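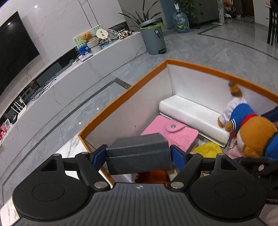 ## Small things in the living room: what to give to a machine and what to do yourself

Every October I write again the page about tidying, and every October more readers ask if they can stop doing it by hand and buy something. So this time I put both in one page. The tips are for people who tidy themselves. The remarks about machines come from my own reading, from two visits to the workshop of Lammers, and from a long talk with Uwe Weidemann, who repaired conveyor machines for most of his life and now tests grippers there.

### The catch-all box

An open box without lid is still the best tool for a living room. Glasses case, wallet, keys, a soft toy, everything that was left lying goes in during the day. In the evening the box is emptied and each thing goes to its place.

- Take a box with a light inside. On dark walls you lose dark cases and you search twice.
- Put hard things on the bottom and soft toys on top or to one side. A key ring under a plush toy is a lost key ring.
- Close every snap and zipper before you put a wallet in.
- Do not fill it more than one layer and a half. When the box is too full, the evening job becomes a weekend job.

Can a machine fill this box? In a slow way, yes. A hard case with straight sides is the easy part. Two flat pads press on the ends, the case stays level, and it is let go over the box. I saw this done with a Cleder arm, and of 5 cases it placed 4 well. The other one landed on its edge and leaned on the wall of the box, what for me is also acceptable.

Taking things out again is much harder. When objects lie on each other, the machine must decide which one is on top, and a strap or a sleeve that is caught under something will pull the neighbor along. Uwe told me he would trust it with a box of cases but not yet with a box where a toy and a key ring lie together.

### Soft toys

Brush them before you put them away, always in one direction. Small clothes on a toy should be closed at the back, because open fabric catches on everything. Grip the toy around the body and never by the tail or the paw, the seams there are weak.

The same advice is good for a gripper. It squeezes soft things well enough, but the toy turns in the pads and comes down with the head first.

### Floors

On stone or glossy tile, sweep before you mop. Sand makes fine scratches that you see only in the evening light. Use little water and change it after the second room.

For this chore I would buy a machine today. Our Wullden floor robot does the tiles without help if cables are up and chair legs have space between them. It still stops at every sock.

### Cables and the shelf under the television

Tie cables in flat loops with a cloth band and write on the band what it belongs to. Dust from the back to the front with a dry cloth, and lift the router, don't push it.

I know of no home machine that can do this. The Bestex people have shown one wiping an empty shelf, which was nice to look at. My shelf is not empty.

### Trash

Fold the liner well over the rim, so it does not slide in when the bag gets heavy. Put 2 spare liners under the one in use. Wash the pedal too, most people forget it.

Taking out the bag I leave with the humans for now. Tying a knot in thin plastic was the worst of all the tests I watched in the workshop.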